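We had been keeping everything in cardboard boxes for long enough that the boxes had developed a filing system of their own, so in March we bought the Onmont tall cabinet, the grey and white one with the black bar handles. It came from Mollah, who deliver to the kerb and regard your front door as a matter between you and your back.

First, the box. It is taller than any lift I have ever stood in and weighs 30 kilos, all of it at whichever end you happen to be holding. Inside are the panels, a bag of fittings and a booklet with no words in it, only a cheerful bald figure who never once looks at the panel upside down and sighs. I did that for him. The bottom panel and the top panel are the same size and differ by one row of holes, and you will find out which you have used when you get to the doors.

It took the two of us most of a Monday. The booklet suggests 2 people as well, though its two seem to get on better.

**The doors**

They are the best thing about it and also the thing I complain about most. They swing right out of the way, so you can get a big tray in flat without tipping it and posting the contents down the back. The hinges are smooth and haven't dropped. But allow for the swing before you decide where the cabinet lives. Ours stands behind the big table, and with both doors open it takes over that whole side of the room like a man reading a newspaper on a train. We have moved the table twice.

I like the black bars. They are easy to find with an elbow when your arms are full, and they catch your sleeve only if you're in a hurry. The inner faces of the doors are plain white and show every fingerprint. I wiped them weekly to begin with. I have since made my peace.

**The shelves**

Adjustable, in the sense that you may adjust them before you put anything in the cabinet and never again. The pegs are small and one of ours has already gone to live under the radiator. Books are fine on them if you spread the load. I would not fill a shelf with hardbacks end to end, and as a result there is nearly always a little pile of them lying on the table waiting for a decision.

We did look at the Arkemix equivalent, which has a lock and costs a good deal more. Nothing we own is worth locking up. A determined thief would be welcome to the boxes.

**Things I'd change**

- Some words in the booklet. Even one.
- Feet that adjust from the front. At present you lie on the floor with a torch.
- A spare peg.
- A back panel in one piece, not two that meet in the middle and disagree.

**Things I wouldn't**

The colour, which goes with everything by going with nothing. The depth, which swallows a lever arch file with room for your hand. And the fact that it shuts, so visitors now think we are tidy.

Four stars out of five. I'd buy a second if somebody else would carry it up.

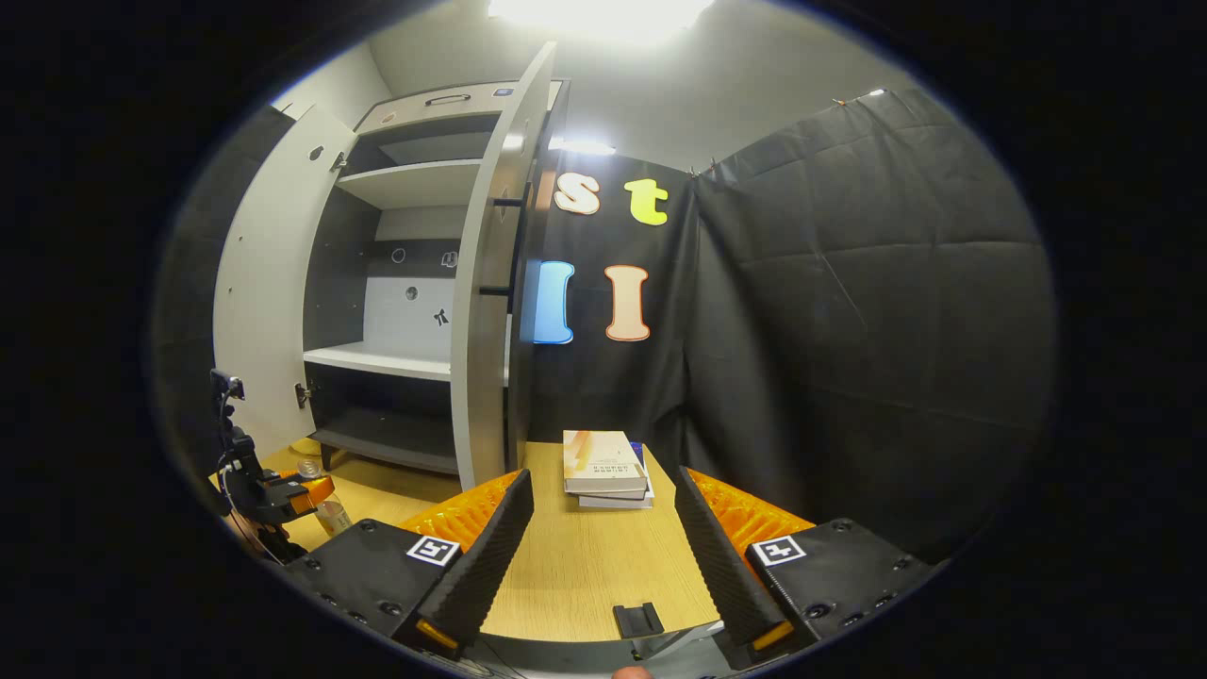

**Gastutier Workroom Club, Furniture and Stores**

Both doors open here, with three books still on the table and no shelf assigned to them. The small black bracket in front of them is also looking for a home. If you borrow from the cabinet, put things back on the shelf they came from, and please shut the doors afterwards. I have walked into the left one and would like some company in being careful.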